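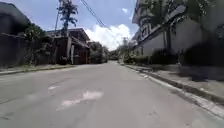
One reader of an earlier draft, from Kundholm, asked why we grade cracks and patches together, as a patch may outlive the slab beside it. We take the point, and keep two scores.

Each street in Brestemthorpe was walked kerb to kerb.
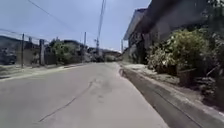 Does a long crack always score worse than a short one? Width decides it, and length only breaks a tie.

Figure 1. Street surfaces, Brestemthorpe.

Dust was the real puzzle – and a lovely one!

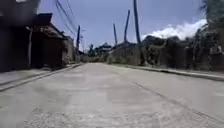 It fills fine cracks, so we brushed 600 of them before measuring.

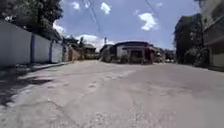 Wear rarely comes alone. Where thin cracks meet rougher patched areas and the top layer has worn into lighter spots, as in the last picture, we record one joined area.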